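Warnbridge Play Resources Group
Minutes of the equipment meeting, 28th December

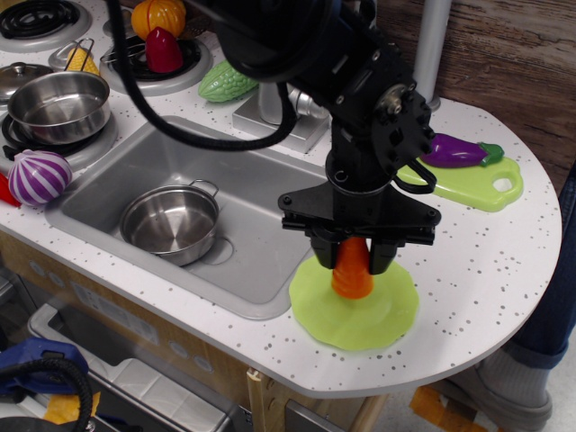 Item 1. Play kitchen, layout and contents. Nelly Mamani presented the current setup of the Warnbridge kitchen unit and asked for a decision on which pieces stay with it. The unit carries three coil burners, a sink and a faucet on one countertop, and the group agreed that the burners should not be used as storage. At present the pumpkin-shaped piece and the red pepper are on one of them, and the larger saucepan is on another. The saucepan may stay. The small two-handled pot is kept in the sink and may also stay there, as it fits the basin and leaves the counter clear. The translucent green plate with the scalloped rim was accepted as the serving plate for the unit. The October list called it a saucer. The list will be corrected.

Item 2. Play food. Stock across all sites stands at 2,137 pieces, of which 1,434 are vegetables and fruit. Pieces are to be sorted by type before they are bagged. The carrot, corn cob and bitter melon are to be listed separately under "vegetables, single". The bitter melon was entered twice in October, once as "cucumber, bumpy". The second entry is deleted.

The Medve site asked whether cut-apart food could be mixed with whole food. Not agreed. Halves go missing and the remaining half cannot be issued.

Item 3. Metal cookware. Discussion of whether stainless steel pans should be replaced with plastic ones. Noise was raised by Medve. Pevell reported no complaints and prefers the metal, which washes better and does not hold stains. Metal cookware to be retained. Lids are to be stored with their own pans and checked for fit when returned. The wire-handled strainer is to be inspected for loose ends at each wash.

Item 4. Cleaning. The current method is warm water and mild soap, with pieces air dried on a rack. Ribbed and bumpy pieces need a soft brush. The sink basin on the unit is to be wiped, including the ring at the drain.

Item 5. Purchasing. Momitz has quoted for 988 replacement pieces in 3 deliveries. The quote does not state whether plates are included. Held over until this is answered in writing.

Actions
N. Mamani: correct the October list, both entries.
N. Mamani: write to Momitz about plates.
Medve: return mixed bags for sorting.
Pevell: supply strainer check sheet.

Next meeting to be set once the Momitz reply is received.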